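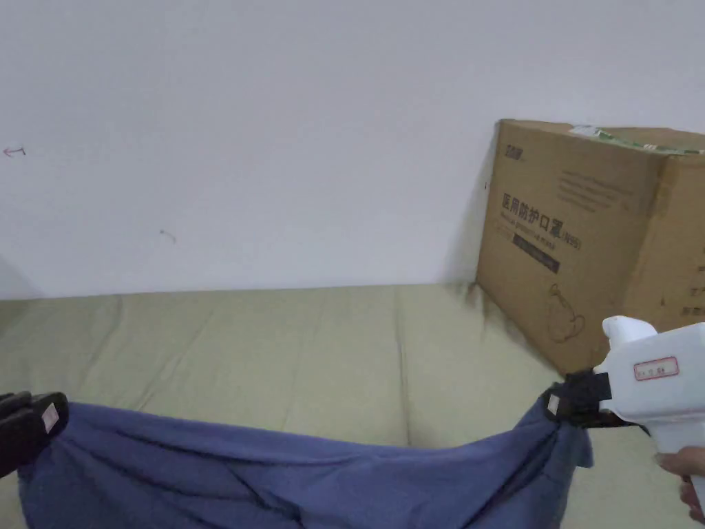
Figure 3a. Blue cloth, with a large cardboard box against the wall.

4.2 Settling the bedroom

We had expected, going into the diaries, that people who had just moved would see to the kitchen first, and a good many of them did. But the bedroom kept coming up, often in the very first entry, and we came to think it deserved a section of its own. Of the 42 households who kept a diary for us in Sorkilia and Floltton, most wrote about making up a bed before they wrote about cooking anything at all.

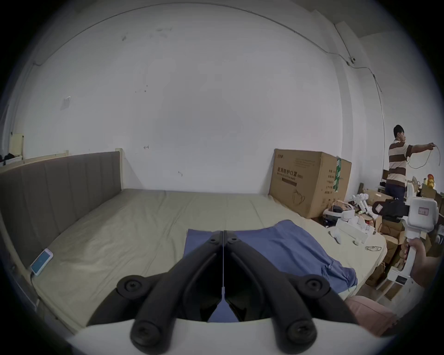
Figure 3b. Bed with a fitted sheet and an upholstered headboard.

The diaries ran for 8 weeks from early April and gave us a little over 700 entries, which we read twice and coded by room, using the scheme in Říha. Bedding was mentioned early and then dropped away - by the third week people were writing about curtains, noise and the neighbors.

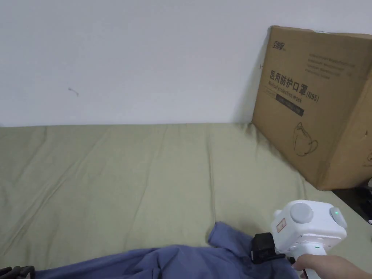

Boxes were another matter. They lingered in bedrooms long after the rest of the home was said to be finished, and 75 percent of households still mentioned at least one in their last entry. Several writers were fond of theirs, in a tired sort of way, and used them as bedside tables.
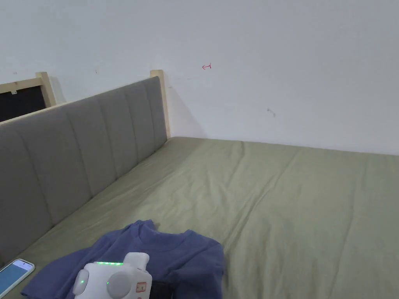

Figure 3c. Fitted sheet and gray headboard, with a light wood post near the wall.

The Piltel interviews, which we turn to in 4.3, bear some of this out, although the people there had moved much shorter distances and, we suspect, with rather more help.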